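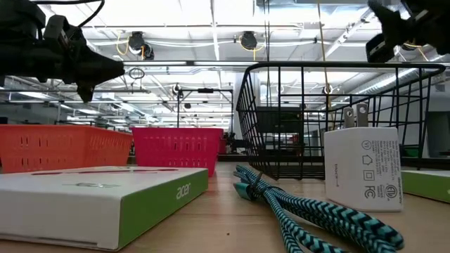 Skaler bench cell: setup and upkeep notes

I look after the two-arm cell at Notow, and this README is what I wish I'd had when I took it over. It covers the morning start, the grippers, the cables and the sorting props. The episode format is in the separate data notes, so don't go hunting for it in here!

Before you power up

Clear the tabletop first, baskets included. Both arms home downwards and inwards, and the tall wire mesh basket is the one they'll catch if you've left it in the middle. Then walk round the table and look at each gripper cable. You want a bit of slack over the top of the gripper and no kinks (a tight one will pass the self-test and then drop out an hour later, ask me how I know).

Release both stops, switch on the left controller, wait for the steady light, then do the right. If you do them together, Atow sometimes swaps the arms over and you get left commands on the right arm -- very funny the first time.

Gripper care

Wipe the fingers with a dry cloth every Friday. No solvent, please. Check the finger screws every 800 cycles and nip them up by hand with the short key. Spare fingers come from Ketilsson and take around 4 weeks, so order when you open the last pair.

Setting out the props

The charger task uses the Acer boxes, the braided cable, the white wall charger and the baskets. Stand the charger with its prongs up. Coil the cable loosely and keep the twist tie on, as a loose end finds its way into the mesh every single time. The orange and pink baskets go at the back on the left, with the wire one to their right.

Known faults

Left gripper reports closed when it's open: unplug at the wrist, count to ten, plug back in, re-home.

Camera view has shifted: somebody's leaned on the mount. Run the Skaler check again and bin anything recorded since the last good one.

Still to do: a proper clip for the right-hand cable. I've tried 2 kinds and both worked loose.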